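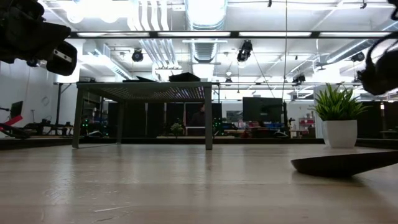
Light wood tabletop and a dark gray mesh-top table.

Section 5: Oiling your Estia top

Okay, on to my favorite part! I've oiled more of these tops than I can remember, first in my own kitchen and then for every friend who found out I owned the rags. The steps below are how I do it with the Stitow hard oil. If you bought the Ebihara wax, skip ahead to Section 6, which Yasuo Uchida wrote and knows far better than I do.

Before you start
Clear the top completely and open a window. You'll want the oil, a stir stick, a pile of cotton rags (old T-shirts are great), a sheet of 600 grit paper and a pair of gloves. Put aside a Saturday for it.

1. Wipe the whole top with a barely damp cloth and let it dry.

2. Sand lightly with the 600 paper, always along the grain. You're only knocking down the fuzz the damp cloth raised, so go easy, especially at the edges.

3. Get every bit of dust off. I vacuum first with the brush head and then go over it with a dry rag.

4. Stir the oil for a good minute. Stir, don't shake, or you'll be chasing bubbles all afternoon.

5. Pour a puddle the size of a jar lid and spread it thin. Work in sections and keep going until the wood stops drinking it in. End grain will take more, so give it a second pass while you're there.

6. Wait 5 minutes, then wipe off everything that's still sitting on the surface. Wipe more than you think you need to! Leftover oil goes tacky, and I once spent most of August scraping a sticky patch off the Stikthorpe bench because I got lazy on this step.

7. Leave it alone for 8 hours, then repeat steps 4 to 6 with a thinner coat.

Caution: Oily rags can heat up and catch fire on their own. Lay them flat outdoors until they're stiff, or drop them in a metal can full of water with a lid on. Never ball them up in the trash.

Note: If the second coat feels rough once it's cured, rub it down with a used scrap of the same paper and buff with a dry cloth.

Note: Hold off on hot mugs and wet glasses for a week. Dry things like books and lamps can go back after a day or so, just lift them into place and don't drag.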